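Pay the people who show the robot

By Kiri Stubbs

Most of the talk about robot learning is about models and how large they are. I spend my working hours at the other end, holding a gripper and doing chores with it so that a machine can learn from the recording. My view is that this is skilled work, and that firms like Bulon, which treat it as casual labor, are getting worse data than they think.

Take speed. A new person at our Rultdale office is usually asked for 70 recordings in a shift. They can do it. They can also do it by rushing the approach, closing the jaws too early and fixing the grip halfway through. Every one of those habits goes into the set. A person can watch a sloppy demonstration and guess what was meant. A policy trained on it copies the slop.

I have done the same job by remote control, sitting at a desk with two handles and a screen. Remote control has its place — the arm can only do what the arm can do, so nothing impossible gets recorded. But it is slow, and most people get stiff and cautious after an hour. With the gripper in your own hand you feel the weight of the thing you are lifting, and you move more like yourself.

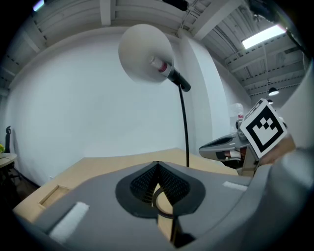
Handheld grippers at the worktable, with a marker cube mounted by one of the jaws.

Hélène Morin, who ran our review desk until October, once went through 2,726 recordings and threw out every one she would not have wanted copied. The set that was left was much smaller. The project, Grominari, trained on it anyway, and I thought the result handled objects better than the version before. One case proves little, but I have seen no case go the other way.

So I would change three things. Pay by the hour. Let the person doing the task delete a bad take without asking. And have them watch the robot try the job afterward, which at most places they never get to do. I would take 1,000 recordings made that way over any number made against a clock.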